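Kurnico two-arm cell, Gatley workshop
Progress report for the period ending June

Summary

The cell is running again and has been handed back for daily use. Of the three items carried over from the last report, two are closed and one is open. The open item is cable wear on the left arm. We are inside the maintenance budget and are not asking for more money this period.

Work done on the arms

The left arm had been losing its zero position during long runs. We traced this to two mounting bolts at the base that had backed out far enough to let the base rock on the rail. Both bases came off, the rail was cleaned, and both were refitted with new bolts and thread locker. The right base was still tight but we did it at the same time so that the two would match.

After refitting, we re-zeroed every joint and ran the repeat test that Temach supplied with the cell. The first attempt failed on the left wrist. The cause was a calibration file from before the elbow was replaced, which the control computer was still loading at startup. We removed the old file and the second attempt passed on both sides. The startup script now prints the name of the file it loads, and operators have been asked to read it before they enable the motors.

The gripper jaws were inspected and cleaned. One jaw on the right had a burr on the inside face, which we filed down. No spare jaws were used.

Cables

The wrist camera cables continue to be the weak point. We replaced the left one in the previous period and it has started to drop out again when the wrist is turned fully over. The right one has given no trouble. The cables are tied along the upper links, and we think the last tie on the left is set too close to the wrist, so the slack is taken up all at once. We have moved it back and left a larger loop. If the dropouts return, we will fit the higher-flex cable quoted by Watkins – the order is drafted but not placed.

Running since the repair

The cell has completed 137 cycles since it was handed back, with 8 stops. Most of the stops were camera dropouts on the left side. The others were grip faults, where one arm closed before the other and the part shifted. We have lowered the closing speed on both grippers to the same value. Current practice work uses a small whiteboard on two feet, with an arm on either side of it.

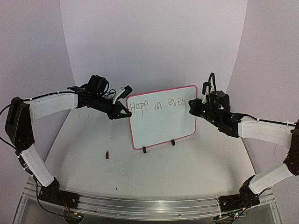 Watkins asked whether slowing the grippers hides a timing fault between the two controllers, and would like the closing signals logged on both sides before the speed setting is treated as final. We agree and have added this to the plan. The logging needs no new hardware.

Next period

Log the gripper signals for a full week of normal running and send the results to Watkins. Check the base bolts every Saturday and mark them with paint so that movement shows. Decide on the left camera cable. Write up the re-zeroing steps, which at present exist only as notes kept at the cell.

Spares on the shelf: one wrist camera cable, one set of jaws, base bolts for both sides. There is no spare elbow, and the lead time from Temach is long enough that we would like to discuss holding one at Gatley.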